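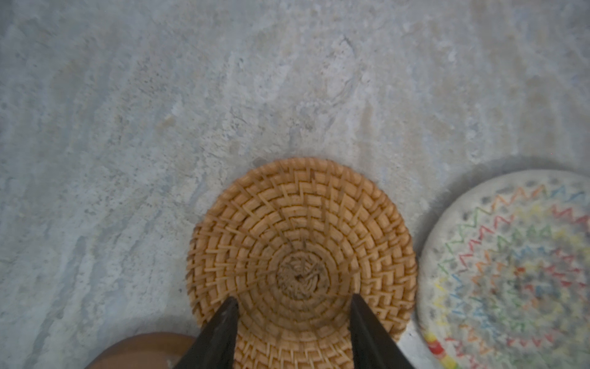 Chapter 7

Coiled work: fibres, foundations and stitches

In this chapter you will learn:

how coiling differs from weaving and plaiting
the parts of a coil and the names used for them
how plant material is gathered, dried and prepared
how a flat base is started and kept flat
what makes a coiled piece fail in use

7.1 Introduction

The last two chapters dealt with methods in which two sets of strands cross each other. In plaiting the strands are equal and both are active. In stake-and-strand work one set stays still while the other is passed in front of it and behind it. Coiling belongs to a different family. A single core, called the foundation, is laid in a spiral, and a second, more flexible strand is used to bind each turn of the spiral to the one before it. The binding strand is called the stitch or the wrapper. The work is closer to sewing than to weaving, and many coilers use a needle or an awl.

Small round mats and coasters are the usual first exercise. They have a centre, a body and a rim, so every stage of the method appears in them, and the material needed is small. The same spiral, turned upwards, becomes a bowl. Turned upwards more steeply, it becomes a jar or a storage basket. Lids are made as separate mats with a collar added underneath.

Coiling is very old and is found on every inhabited continent. Plant fibre rots in most soils, so the record is patchy, and much of what is known comes from dry caves, from waterlogged ground and from the marks left by mats on the bases of unfired pots. A student should be careful with claims that one region invented the method. It needs only a grass stem and something to bind it with, and it was probably worked out many times.

7.2 Materials

Foundations may be a single rod, a bundle, or a mixture of the two. A rod foundation is a round length of cane, willow or similar wood. It gives a firm, even coil and a hard surface. A bundle foundation is made of grass, straw, rush or split leaf. It is softer and can be made thicker or thinner as the work goes on, by feeding in new stems or leaving them out.

Stitching material has to be long, flexible and strong along its length. Split cane, bramble, palm leaf, bark and root have all been used. In straw beekeeping skeps, bramble was a common choice in parts of Britain, split and scraped to remove the thorns and pith.

Rattan deserves a separate note. It is the stem of a group of climbing palms that grow mostly in the forests of South and South-East Asia. Unlike bamboo, the stem is solid. The outer skin is hard and glossy and is stripped off in long flat lengths, sold as chair cane. The inner part is cut into round or flat sections and sold as centre cane. A coiler may use both parts of the same stem, the round core for the foundation and a thin flat strip for the stitch.

Most dried material must be dampened before use. Fine cane needs only a short soak, and thick cane longer. Over-soaked cane turns grey and its surface becomes hairy. Take out what you need for the next stage of work and leave the rest dry.

7.3 Starting the centre

The centre is the hardest part to do neatly. A rod will not bend into a very tight circle without cracking, so the end is usually shaved to a long taper first. The taper is wrapped with the stitching strand, curled on itself and secured through the middle. Bundle foundations are easier to start, as a few stems can be curled tightly and the full thickness added over the next two or three turns.

From then on, each stitch passes over the new coil and is fixed to the coil beneath. There are two main ways of doing this. The stitch may go right round the lower coil, or it may pass through part of it or catch the stitch already there. Where stitches in one row are placed in a fixed relation to those in the row below, lines appear to travel from the centre to the rim. They may be straight, stepped or curved, depending on the spacing and on which way the worker is moving.

7.4 Keeping the work flat

Each turn of a spiral is longer than the last, so the number of stitches must rise as the mat grows. If it does not, the stitches spread apart and the foundation shows between them. Extra stitches are added at regular points to close the gaps.

Tension on the foundation matters as well. If the core is pulled tight, the outer turns are too short for their position and the mat begins to cup. If it is fed in too loosely, the edge becomes wavy. Beginners tend to pull. The cure is to work on a table and press the mat down after every turn.

To finish, the end of the foundation is tapered again so that the last turn sinks gradually into the one before. Where a lip is wanted, the final coil is set slightly above its neighbour.

7.5 Case study: the Grondham workshop

The Grondham workshop teaches coiling to adults in an evening course run by Sandamali Gunawardena and Kamrul Bhuiyan. Learners make a flat mat first, then a shallow bowl. In February the tutors kept a record of returned work and sorted the faults. Cupping was the most common, followed by broken stitches at the rim. Very few pieces had failed at the centre, although learners had named the centre as the part that worried them most.

Bhuiyan puts the rim faults down to dry cane. "They soak it at the start of the evening and by nine it has dried in the hand," he writes in the course notes. "The last turn is done with the worst material."

7.6 Key terms

Foundation: the core that is laid in a spiral.
Stitch: the strand that binds one coil to the next.
Awl: a pointed tool used to open a space for the stitch.
Cupping: the unwanted rise of the edge of a flat mat.

7.7 Before you read on

Find a coiled object at home or in a local museum. Decide whether the foundation is a rod or a bundle, and note where the last turn ends. Keep your notes for the practical work in section 7.9.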